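Frequently Asked Questions: Household Demonstrations with the Ollow Hand-Held Gripper

Share 15 | Comments 4

The Skilska Center for Assistive Automation collects demonstrations of everyday household work for use in teaching robots. The answers on this page apply to the garment handling part of the program, which is carried out with the Ollow hand-held gripper. Participants in the remote control part should also read the Cevik station guide.

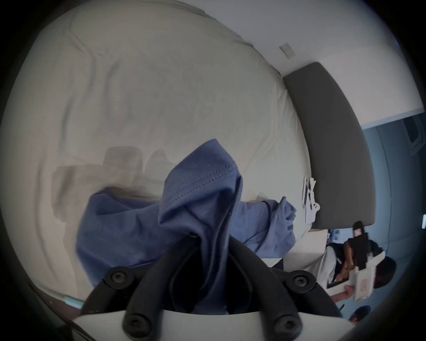
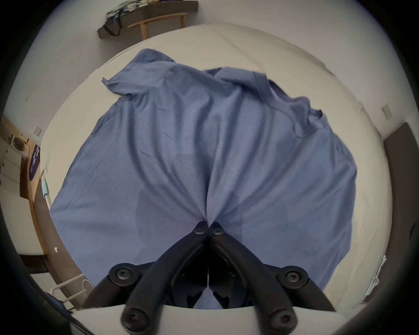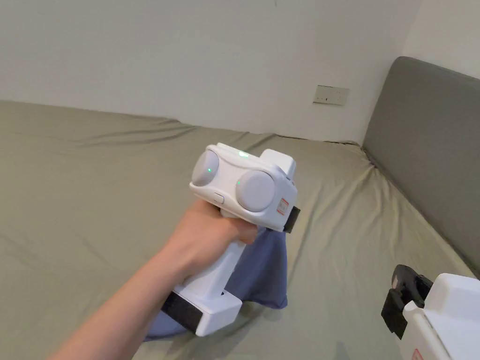

Blue fabric held in the hand-held gripper during garment handling.

What is a demonstration?

A demonstration is one complete recording of a task, from the first approach to the release of the item. In the garment program, the task may be as short as picking up a shirt and laying it down flat, or as long as folding it and placing it on a pile. The participant performs the task with the gripper in place of the fingers. The movement of the gripper and the view from its camera are stored together and later used to train a robot arm fitted with the same type of jaws.

Do I need technical experience?

No. Participants receive instruction at the start of the first visit, followed by 15 practice attempts that are not kept. Staff will be present throughout and will answer questions between attempts. Experience with laundry is helpful but is not required.

Why does the program use soft items?

Clothing changes shape each time it is touched, and a robot that has learned to lift a box will often fail with a T-shirt. A large and varied set of demonstrations is needed before a robot can handle cloth in a dependable way. The garment collection currently holds 679 accepted demonstrations, and it remains open.

Should the garment be placed in the same position each time?

No. Please drop or toss the garment before each attempt and leave it as it lands. Sleeves may be tucked under and the collar may face any direction. A garment that has been straightened beforehand makes the task easier for the participant but teaches the robot very little about the way clothing is found in a home.

How fast should I move?

Work at a calm, steady pace. Close the jaws fully before lifting, and pause briefly before letting go. Sudden turns of the wrist may blur the camera view, and a recording with a long stretch of blur will not be accepted.

May I use my other hand?

Only if the task card allows it. For single-gripper tasks, the free hand should stay away from the garment until the recording has ended. For tasks marked as two-handed, a second gripper will be provided – please do not combine one gripper and one bare hand.

What happens if I drop the garment?

Continue with the task. A dropped item that is picked up again is a useful recording, as robots must also learn to recover from mistakes. If the garment falls to the floor, end the recording and begin a new one.

How does this differ from remote control?

In the remote control program, the participant sits at a Cevik station and moves a robot arm from a distance. The robot itself performs the task, so the recording reflects its true reach and speed. Hand-held work is quicker to learn and can be done in rooms where an arm would not fit. The Center uses both methods, and participants may apply for either one.

How long is a visit?

A standard visit lasts two hours, with breaks on request. The gripper becomes tiring to hold over time, and participants are asked to set it down between tasks. Visits are held in the Subramaniam Building, and evening places are available on Tuesday.

Will I appear in the recordings?

The cameras have a wide view and may capture hands, clothing and people in the same room. Faces are blurred before recordings are released to research partners. Participants may ask for their own recordings to be removed at any time before release, and should give the visit number in the request.

Can I learn whether my demonstrations were used?

Yes. A short report is sent after each review period. In the July review, 127 demonstrations were returned for a second check, mostly because the recording had been stopped before the garment was released. Participants are not penalized for returned recordings.

How do I report a problem with a gripper?

If the jaws stick, a screw is loose or the recording does not start, stop work and inform a member of staff. Participants should not attempt to open the housing or tighten any part of the gripper themselves. A replacement will be issued, and the time lost will be added to the visit where the schedule permits.

Share 15 | Comments 4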